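Frage suchen … Suchen Erweiterte Suche

Bringt eine Kopfkamera zusätzlich zu den Greiferkameras wirklich etwas?

lötstelle_ost
Hallo in die Runde, ich hoffe, das Thema ist hier richtig aufgehoben, im Unterforum für Industriegreifer wollte ich damit nicht auflaufen. Wir sammeln bei uns seit dem Herbst Demonstrationen mit zwei handgeführten Greifern, also ohne Roboter, einfach Mensch mit Greifer links und Greifer rechts, und trainieren damit eine Policy für einen zweiarmigen Aufbau. Aufgenommen wird mit je einer Weitwinkelkamera am Greifer, die Posen holen wir aus Markerwürfeln und der IMU. Das klappt für Tischaufgaben recht ordentlich. Becher umstellen, Flasche in den Korb, solche Sachen.

Jetzt habe ich den Heline-Bericht gelesen (der ja hier schon ein paarmal verlinkt war), und dort wird behauptet, dass eine dritte Kamera am Kopf der vorführenden Person die Erfolgsquote bei »Greifen und Übergeben« deutlich hebt, bei reinem Greifen aber kaum. In der Tabelle steht das auch so, nur verstehe ich nicht, woher der Unterschied kommt. Die Greiferkameras sehen doch beide, was vor ihnen liegt, und beim Übergeben sieht der eine sogar den anderen. Außerdem frage ich mich, wie man das später auf den Roboter bringt: Mein Kopf wackelt, der Roboter hat an der Stelle einen starren Mast. Muss ich das Bild dann stabilisieren? Oder den Mast schwenken lassen?

Und noch etwas, falls jemand so weit gelesen hat: Wir haben bisher 864 Demonstrationen ohne Kopfkamera. Kann man die weiterverwenden, oder fange ich von vorne an? Mir graut ein bisschen davor, wie ihr euch denken könnt. Danke schon mal für jede Einschätzung, auch für halbgare!

mastundschot
Kurz: ja, bringt was. Nimm die Kopfkamera, Auflösung ist ziemlich egal, Hauptsache die Uhren laufen synchron. Wir hatten einen Versatz drin und haben zwei Wochen lang am Netz geschraubt, dabei war es der Zeitstempel. Mehr kann ich dazu nicht sagen, bei uns war es auch nur Wäsche falten.

kaffeeundkalibrierung
Schöne Frage, und keine Sorge, die alten Aufnahmen sind nicht für den Müll! Ich hole etwas aus, weil wir im Projekt Davus ziemlich genau an diesem Punkt standen und ich mir damals gewünscht hätte, dass mir das jemand in Ruhe aufschreibt.

Zuerst zum Unterschied zwischen Greifen und Übergeben. Beim reinen Greifen ist der Greifer sein eigenes Bezugssystem. Das Objekt wird im Bild größer, es wandert zwischen die Finger, und die Policy muss im Grunde nur lernen, dieses eine Bild herzustellen. Ob der Tisch links an der Wand steht oder mitten im Raum, ist ihr gleich, und genau deshalb übertragen sich solche Daten ja auch so nett auf neue Umgebungen. Sobald aber zwei Hände etwas miteinander zu tun haben, muss irgendwo stehen, wo die andere Hand gerade ist und wo sie als Nächstes hinwill. Du schreibst, der eine Greifer sieht den anderen. Stimmt, aber meistens erst dann, wenn die Bewegung schon zur Hälfte vorbei ist! Davor zeigt die Greiferkamera vielleicht Decke, Fenster, die Schulter vom Kollegen, alles wunderbar weitwinklig und für die Aufgabe vollkommen nutzlos. In dieser Phase rät die Policy, und man sieht dem Roboter das Raten richtig an, er pendelt dann so unschlüssig in der Luft herum.

Wir haben das einmal sauber gegeneinander laufen lassen, gleiche Aufgaben, gleiche Personen, gleicher Raum, nur mit und ohne Kopfbild im Training. Beim Greifen lagen beide Varianten so dicht beieinander, dass ich darauf nichts wetten würde. Beim Übergeben kam die Variante ohne Kopfbild auf fast 60 Prozent, die mit Kopfbild lag klar darüber, und die verbleibenden Fehler waren andere: weniger Verpassen in der Luft, dafür gelegentlich ein zu fester Griff, und dagegen hilft dir natürlich auch keine dritte Kamera. Das passt also gut zu dem, was im Heline-Bericht steht, auch wenn deren Aufgaben etwas einfacher waren als unsere (meine Meinung, darüber kann man streiten).

Zum Wackeln: Bitte nicht stabilisieren, jedenfalls nicht als Erstes. Wir hatten eine hübsche Stabilisierung gebaut und sie dann wieder ausgebaut, die Ränder wurden schwarz und die Policy hat sich prompt an den Rändern orientiert. Viel besser lief es, die Kopfpose mitzuschreiben und die Greiferposen in Kopfkoordinaten auszudrücken. Auf dem starren Mast ist die Kopfpose dann eben konstant. Dazu im Training kräftig zufällige Ausschnitte und kleine Drehungen, damit sich das Netz gar nicht erst an eine feste Blickhöhe gewöhnt. Einen schwenkbaren Mast haben wir in der Olmedo-Variante probiert. Geht auch, macht aber jede Fehlersuche doppelt so lang, und ich habe einige Abende davorgesessen, die ich gern zurückhätte.

Ein Punkt, der im Bericht ganz untergeht: Wer eine Kamera am Kopf hat, muss auch hinschauen. Klingt albern, ist aber eine echte Umgewöhnung. Geübte Leute greifen nach dem Becher und sind mit den Augen schon beim nächsten Gegenstand, dann fehlt im Kopfbild genau der Moment, auf den es ankommt. Wir sagen vor jeder Runde an, dass der Blick bei den Greifern bleibt, bis beide wieder offen sind. Nach der Mittagspause sagen wir es noch einmal.

Und nun deine alten Aufnahmen. Wirf sie mit hinein und ersetze das fehlende Kopfbild durch ein gelerntes Platzhalter-Token. Bei den neuen Aufnahmen lässt du das Kopfbild im Training ebenfalls hin und wieder weg, sonst lernt das Netz, alte und neue Daten am Platzhalter zu unterscheiden, und behandelt sie wie zwei verschiedene Aufgaben. Nachsammeln würde ich vor allem die Übergaben und alles, wo eine Hand hält und die andere arbeitet. Die reinen Greifaufgaben hast du schon, die brauchst du nicht noch einmal.

Damit du eine Vorstellung vom Unterschied der Blickwinkel bekommst, zuerst der Blick vom Greifer aus, dann der von oben auf den Waschtisch mit Zahnbürste und Becher: 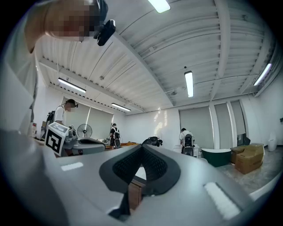
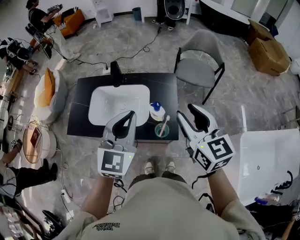
Markerwürfel sind in beiden Ansichten zu finden. Im Kopfbild hast du aber linken und rechten Greifer gleichzeitig, und für die Übergabe ist das die halbe Miete. Wenn du magst, schreibe ich dir noch zusammen, wie wir die Uhren abgleichen, mastundschot hat da völlig recht, das ist die Stelle, an der es am liebsten schiefgeht.

Kommentar von lötstelle_ost
Vielen, vielen Dank, so ausführlich hatte ich gar nicht zu hoffen gewagt! Das mit dem Platzhalter probiere ich gleich aus, unsere alten Daten liegen ohnehin schon im richtigen Format. Eine Sache noch: Bei uns läuft die Posenschätzung über Wuto, und das verliert die Würfel gern, wenn die Arme sich kreuzen. Nehmt ihr in solchen Momenten die Kopfkamera für die Marker mit dazu, oder verlasst ihr euch auf die IMU, bis der Würfel wieder auftaucht? Und ja, bitte, die Notizen zu den Uhren nehme ich sehr gern.

Zuletzt aktualisiert: Februar, 21:40 Uhr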